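4/29/25
By Waltraud Sauerland

4. So can it tidy up yet?

I get asked this at every family dinner, and I've gotten worse at answering it. The person asking wants to know if a machine can pick up the living room. What I have is a table, two cubes and a basket. Those are a long way apart, and I want to use this section to say how far, because I think papers like mine usually skip over it.

Our chore is the smallest one we could think of that still deserves the word. There are blocks, there is a basket, and the blocks are supposed to end up in the basket. I picked it because it's half of what happens in my own house every evening, and because the people at Landeck (the packing shop that lent us their old task sheets) told me that "put the thing in the other thing" covers most of what their day crew does too. Figure 1 shows the setup with the blue cube in the basket and the red one still out on the cloth.
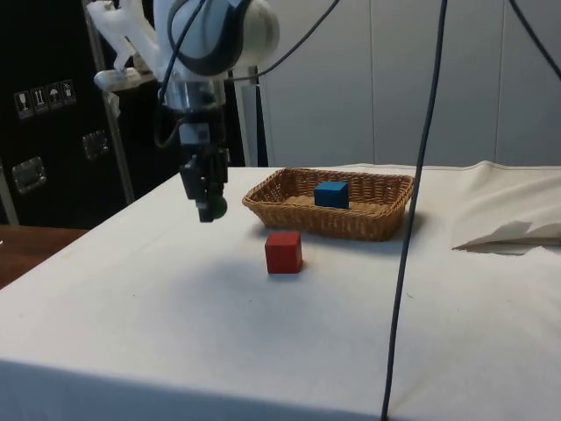 Petersen read a draft of this section and wrote in the margin that a child of three does this without being asked twice, so what exactly are we measuring? Fair enough! I've left the remark in because half our readers will be thinking it. My answer is that the child has had three years of practice with blankets, spoons, cats and stairs, and we want to know how much of that a machine needs before the easy chore becomes easy. A cube is a kind object. It has flat sides, it's stiff, and it doesn't mind being grabbed a little off center. If we can't do cubes reliably, I don't want to hear about socks.

Let me say how we scored it. We ran 3,575 attempts over the whole project, and an attempt counted only if the cube was resting inside the basket at the end with the fingers clear of it. Cubes balanced on the rim didn't count. Cubes that got in after a bounce did count, and Petersen and I argued over that one for most of March. I still think a person tidying up would take the bounce and move on, so it stays.

The part I'd like shop-floor people to look at is the cloth. Most published tables are bare and hard, and a finger that comes down slightly too low on a bare table just stops or complains. On cloth it can drag, and then everything standing on the cloth moves with it, the target included. That's a lot closer to a bed, a couch or a padded bench, and it's where our early policies (Zalel, the first version, was the worst) really fell apart. We did not pull the creases out between attempts. I wanted to, at first, but a home is nothing but creases.

The basket matters as well. Wicker has an uneven rim and gives a bit when you push on it, so the planner can't treat it as a box with clean edges. We tried to have the system work out the opening from the wrist view alone, and that was humbling, since from up close you often get only a piece of the basket and a piece of whatever you're supposed to be picking up. Figure 1, second panel, is the wrist view, fingers in front and a good part of the basket outside the picture.
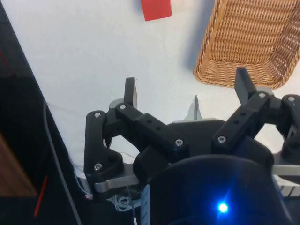 Would I let this system clean up a kitchen counter on its own? Give it one kind of object, a fixed basket and an adult within reach of the stop button, and I'd say go ahead; with glasses and knives on the counter I'd keep it switched off.

That sounds gloomier than I feel. In the last block of 100 attempts we had 5 misses, and the slow part had become the approach, where the arm hangs over the cube making up its mind. A packer would hate the wait. At home I'm less sure it matters, because if I'm at work while the floor gets picked up, I don't care whether it takes two minutes or twenty-two. Speed is a shop-floor worry first, and I'd like us to stop using shop-floor clocks to judge household machines.

What I can't tell you is how any of this carries over to soft things. We made 22 attempts with a rolled-up dish towel, outside the main count, and I'm not going to report a rate from so few. The towel came unrolled in most of them. Section 5 goes into what we changed in the grasp planner afterward, and why the Barness fingertips went back in the drawer.

Related items
Counting a bounce: scoring rules for household tasks
Zalel, first version: notes on what failed
Cloth, carpet and other bad tables
Landeck task sheets, annotated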